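From: Koen Baert
To: celix-data
Date: January 13, 2020
Subject: Re: door episodes, what to keep and what to redo

On the list, Hakala wrote:

> We have 353 door episodes in the Kekis folder now and I'm not sure
> how many of them are any use. Some start with the fingers already
> on the handle. Some start from across the room. Do you want all of
> them in the next training run? Also, is it worth recording both
> doors of the same cabinet, or is one enough? And does it matter
> what is stuck on the doors?

Answers below, in a different order from the questions. I went through the whole folder before writing this.

Of the 353, I would keep 188 as they are. Most of the others can be saved by trimming the start or the end. A small number have to be recorded again, and I put those in a text file called redo in the same folder.

On where an episode starts: both kinds are fine, but label them. The ones that start on the handle are short and teach the pull and not much else. The ones from across the room teach the approach, and we are thin on those. Please don't start recording while you are still walking around deciding which door to do. There are episodes with 6 seconds of floor at the front, and the policy picks that up. It learns to wait.

On both doors: yes, record both. When one door stands open it changes what the camera sees for the other one, and it limits where your arm can go. The last policy did well on a cabinet with everything shut and got lost as soon as a second door was in view. I want more episodes with the two doors at different angles, like the one below, where the fingers are at the handle of the right door and the left one is open wide.

On stickers: leave them on. The Kotden cabinets we used in August were all plain, and the policy trained on those went for anything dark on a white door. With a cherry sticker, headphones and a black kitten on the same door as a black handle, it has to learn what a handle is. Move them around between sessions if you have time. Don't move them in the middle of a session, it makes the split harder to do. 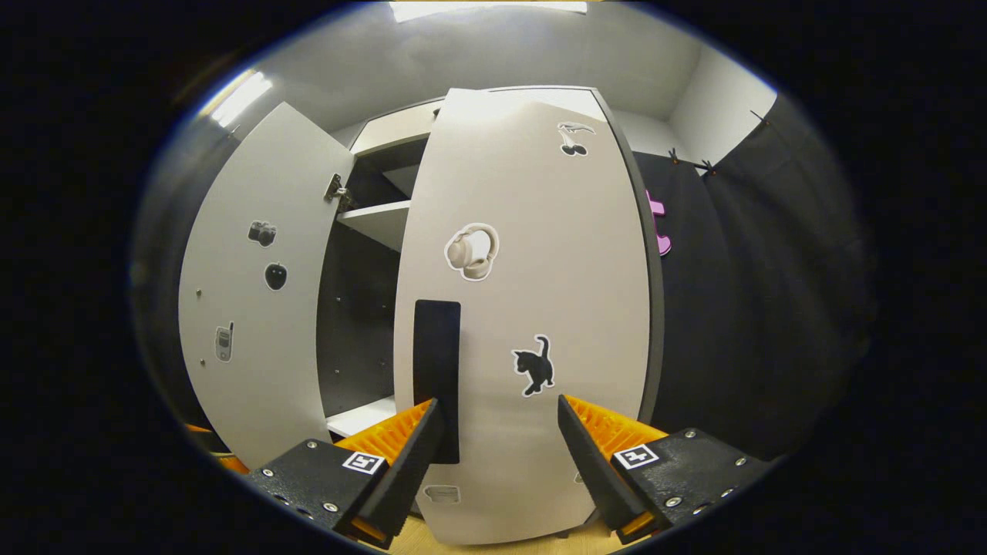 Rules for the next batch

1. One door, one motion, one episode. If you open a door and then want to close it, stop the recording and start again. Opening and closing have different labels and I can't split them reliably afterward.

2. Come at the handle so that both fingers are in view before they close. If you reach in from behind the edge of the door, the camera sees the panel and very little else.

3. Close on the handle fully before you pull. A lot of the redo list is people hooking the handle with one finger. It works for a person, but the gripper width in the log says open the whole time, so the example is wrong for the arm.

4. Let go at the end and back off a hand's length before you stop.

5. Keep the markers on both fingers clean. When one isn't read, we lose the width for that stretch and I have to throw it out or fill it in by hand.

6. If you fumble and recover, keep it and tag it "recover". If you fumble and give up, delete it.

7. Change your height. Nearly everything in the folder was recorded standing up. Do some kneeling.

The target for doors is still 2,000 usable episodes. At the present rate we won't get there with cabinets alone, so Celix will also take drawers under the same label set. I will send the naming for those separately. Until then use the old one and put "drawer" in the notes field.

Hakala, could you rerun the trimming script on the Kekis folder once you have pulled the redo list out of it? The version on the shared drive still cuts from the wrong end when the log has a gap in it. Use the one in my directory.

The calibration files for the second gripper are missing from the upload. Whoever has that one, please send them to me directly, not to the list. The list drops attachments.

Koen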